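Wednesday, late

Home from the match at last, and too wound up to sleep, so I may as well write it down while the kettle does its work. Troncoso are through to the semi-final! I still can't quite believe it, and my throat feels like sandpaper.

Lindo had much the better of the first half, I have to admit, and their winger was giving poor Sebastián Quezada a dreadful time down our left. We went in a goal behind and I bought a pie to cheer myself up (lukewarm, of course, they always are by the time I get to the hatch). 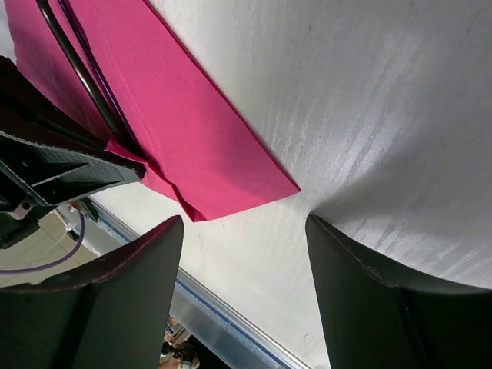
Then Quezada, of all people, came up for a corner in the 52nd minute and got his head to it, and the noise from our end — well, you would never have thought there were only 500 of us. He hasn't scored in 18 months. The winner came with 8 minutes left, a scruffy thing off somebody's knee, and I hugged a man in a bobble hat whose name I never asked.

Jestorari in the next round, away, which means the early coach and sandwiches again. I must ring Dad in the morning and tell him all of it properly, and see whether he fancies coming along if his hip is behaving.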